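# Teaching Two Arms to Put the Laundry Away

The robotics club at Trestero has spent most of this school year on one job: getting a pair of robot arms to sort and fold clothes. The project is called Sima. The student who leads the software side, a senior who joined the club as a freshman, agreed to talk about it after a Thursday-length practice that ran well past dinner. The club's faculty adviser, who teaches physics, sat in for the first half and answered the questions about money.

The interview has been shortened. Both asked to go without names, in line with the club's habit of signing its work as a group.

The club did not start out wanting to do laundry. For several years it built wheeled robots for the regional meet, and the senior said the work had begun to feel the same each time.

"We'd get the rules, we'd build a base that drives, we'd put a lifter on it," the senior said. "I liked it, but by my third one I could pretty much draw the robot before we read the rules. Then Varkus came out with a household category and a few of us wanted to try that."

Varkus is the student competition the club enters. In the household category, teams bring arms that bolt to a table and pick from a list of chores. Laundry was on the list, along with setting a table and packing a lunch. The adviser said the club picked laundry after a vote, and that the vote was close.

"I would have gone with the lunch," the adviser said. "A box holds its shape. I told them so, and they voted for the one where nothing holds its shape."

The senior laughed at that and did not disagree. Cloth is hard for a robot for a simple reason. A block looks like a block from every side, and if you push it, it moves the way you expect. A shirt can lie on a table in more ways than anyone could list, and each time the gripper touches it, it becomes a new problem.

"The first month we couldn't pick up a sock," the senior said. "We'd close the gripper and get table. Or we'd get the sock and also the thing under the sock. I have a notebook page that just says 'two shirts again' over and over."

The table the club works on has three places for clothes to end up or come from. There is a pile, a divided box for small folded items, and a rack with hangers. The idea is that an arm takes something out of the pile, the two arms spread it and fold it on the open part of the table, and then it goes to the box or the rack depending on what it is.
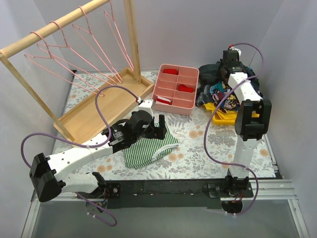 **Trestero Robotics Club – Manipulation Team**

The open part of the table is covered with a flowered cloth, and the senior said that choice came up for debate more than once. Some members wanted a plain gray surface, which would make it easier for the software to tell a garment from the background.

"A plain table would have helped us early on," the senior said. "But people's beds have flowers on them. If it only works on gray, then we've built something that works on gray. We kept the flowers and had a bad couple of weeks, and then it got better."

Striped clothes turned out to be useful. When a striped shirt is flat, the lines run straight, and when it is bunched up they bend. The team does not measure the stripes directly, but the senior said it is easier for a person watching to see what went wrong.

Dark clothes are the opposite. Two black garments lying on top of each other can look like one. The team tried brighter lights, which helped with cotton and made shiny fabric worse because of the glare. For now the rule is that when the software can't find an edge, the arm pulls the top of the heap toward the open area and looks again.

"It's what I do with my own laundry," the senior said. "I don't study the pile. I grab something and drag it out."

The arms learn mostly from being shown. A student moves a pair of hand controllers and the arms on the table copy the movement, while the computer records everything. After enough recordings, the team trains a program on them and lets it try without help. By the end of the spring term the club had 241 recordings it considered good enough to keep.

Asked how many had been thrown out, the senior said the team had not kept track, and then said it was a lot. Early recordings were uneven. Some members folded sleeves in first, and others folded the whole shirt in half and dealt with the sleeves later. A person can follow either method. The program learned some of each and would stop halfway, holding a sleeve.

"So we had a meeting about how to fold a shirt," the senior said. "It took an hour. People feel strongly about how their family does it. We wrote one way down and taped it to the wall, and everybody had to record it that way even if they thought it was wrong."

The written method has been changed since then, but only between rounds of recording. New members practice on it by hand before they are allowed to use the controllers.

The adviser was asked what all of this costs. The arms were bought over two school years, and the adviser said they were the only large purchase. The club spent roughly $400 this year on everything else, including cable, fasteners, replacement gripper parts and the aluminum for the table. The clothes were free. Families sent in things that had been outgrown, and most of it is in children's sizes, which suits the reach of the arms.

"We have more clothes than we can use," the adviser said. "Please put that in. We do not need any more clothes."

Part of the software came from outside. The team uses Jarine, a program written by students who have since graduated, to keep both arms from running into each other. It checks the path of each arm before it moves and makes one wait if the paths cross. The senior spent most of the fall learning how it worked.

"There were almost no comments in it," the senior said. "There was one that said 'do not change this number.' We changed the number in October and the left arm hit the table. So now the comment says 'do not change this number' and there's a date next to it."

Cable routing has been the other long job. The wires to the wrist have to be loose enough for the arm to stretch out and turn, and a loop that is too big will catch on things. The team reroutes the cables whenever a new part of the chore is added. The rack caused the most trouble here, because an arm reaching toward the hangers has to go up as well as out.

Hanging is the part that works least well. The club's goal for the year was to fold a shirt, fold small items and put them in the box, and hang one garment. The first two are working on most tries. On the third, the team can get a hanger into one shoulder of a shirt. Getting it into the second shoulder requires one arm to hold the hanger still while the other pulls the collar over, and the shirt often slides off the first side.

"You need about four hands for it," the senior said. "I tried doing it with just my thumb and one finger on each hand, like the grippers, and I couldn't do it either. My brother timed me. I gave up."

The team entered Varkus with folding and box sorting only. Judges gave each team 40 minutes, including setup. The club used a good part of that on a camera that would not connect, and then finished its full set of small items and all but one of the shirts. The senior was satisfied with the result, mostly because the arms ran the whole time without a restart.

The adviser said the club had learned to rehearse the setup as well as the chore. Next year, two students will be assigned to nothing but unpacking, connecting and checking, and they will practice it with a clock.

There are also plans for the hanging problem. One group wants to try softer pads on the grippers. Another wants to lay the hanger flat on the table, put the shirt over it there, and lift both together. The senior prefers the second plan – "it's less impressive, and I think it'll work" – but will be at college by the time either one is tested.

The last few weeks have gone to writing things down. The senior has been adding comments to Jarine and sitting with the younger members while they record, saying as little as possible. The folding instructions on the wall are being retyped, with the sleeves still going in first.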